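How I Clean Up and Copy Old Home Movie Reels from the War Years

My grandfather came back from the Pacific with a duffel bag, a bad knee and five reels of 16mm film he had shot from the deck of a supply ship. They sat in my aunt's cedar chest until she moved, and then they sat in my hall closet, and then I finally got brave and turned them into DVDs the whole family could watch. I get a lot of mail asking how I did it, so I've written the whole thing out. I'm no archivist! I'm a guy with a spare bedroom and a stubborn streak, and this is what worked for me.

Before anything else, smell the can. If you get a sharp whiff of vinegar, the film base is breaking down, and you should keep that reel well away from your good ones and move it to the front of the line. Two of mine had it. Also look along the edge of the film for the word SAFETY. Home movie film almost always has it, but if you have 35mm and you see NITRATE, stop right there and call a film archive. Nitrate burns like nothing you've ever seen and it doesn't belong in your house.

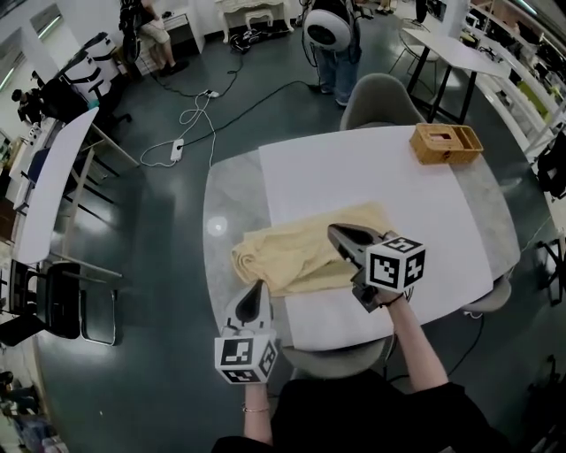 Page last changed: 3 May 2025

Step one: set up to wind by hand

Please don't put an old reel straight into a projector. I know it's tempting (I did it with the first one and chewed up a stretch of sprocket holes that I still feel sick about). Get a pair of hand rewinds and clamp them to a solid table. I use an old Gornar set I found at an estate sale, and they squeak, but they turn. Wind slowly from one side to the other and let the film run between two fingers of a cotton glove, held by the edges. You'll feel a bad splice or a torn hole before you see it. When you hit one, stop and stick a little slip of paper in the roll so you can find it again.

Step two: fix the splices

Old cement splices dry out and pop. I redo every one that looks doubtful with a tape splicer. Mine is a Morelli, and I like it because the pins hold the film steady while I fumble with the tape. Cut as little picture as you can. One frame is one frame, and once it's in the wastebasket you don't get it back. If you do have to cut, save the piece in an envelope and write the reel number on it.

Put fresh leader on the head and tail while you're at it, at least five feet on each end, and write on it with a marker. Which ship, which year, who shot it, whatever you know.

Step three: clean it

Use film cleaner made for the job and a lint-free cloth, with the window open. Fold the cloth over the film, hold it lightly, and wind. Refold to a clean spot often, and I mean really often, or you're just dragging grit down the whole length of the reel. Wind slowly enough that the cleaner is gone before the film reaches the take-up side. No water, no rubbing alcohol, no window spray. And skip this step completely on a vinegar reel and let a lab handle it.
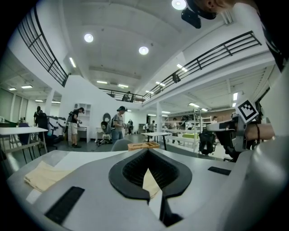
Photo: Agnes Fagerlund

Step four: scan or send out

I went back and forth on this one for months. You can aim a camcorder at a wall, and it will flicker, and your cousins will be too polite to mention it. A frame-by-frame scanner is so much better. I bought a used Ostik tabletop unit, which takes its sweet time but never pulls hard on the film. If that's more than you want to spend, ask your local historical society whether they lend one out. Zinash Adugna helped me with my worst reel at ours, and she got a picture out of footage I had given up on.

Scan at the best setting the machine has and keep that big file untouched. Make your DVD from a copy. I keep one set of files at my place and one at my sister's.

Step five: make the DVD

For the disc I use a program called Wendura, an old version, but anything that builds chapters will do. My advice is to put in more chapters than you think you need. Kids want to jump right to the airplanes! My shortest clip is 492 frames of a floatplane being hoisted aboard, and it gets replayed more than all the rest put together.

Silent film runs long in a living room, so I recorded my uncle talking over it one November evening. He got two of the islands mixed up and I left it in, with a caption giving the right names.

Store the original reels flat, in vented cans, somewhere cool and dry. A bedroom closet on an inside wall is fine. The attic and the basement are not.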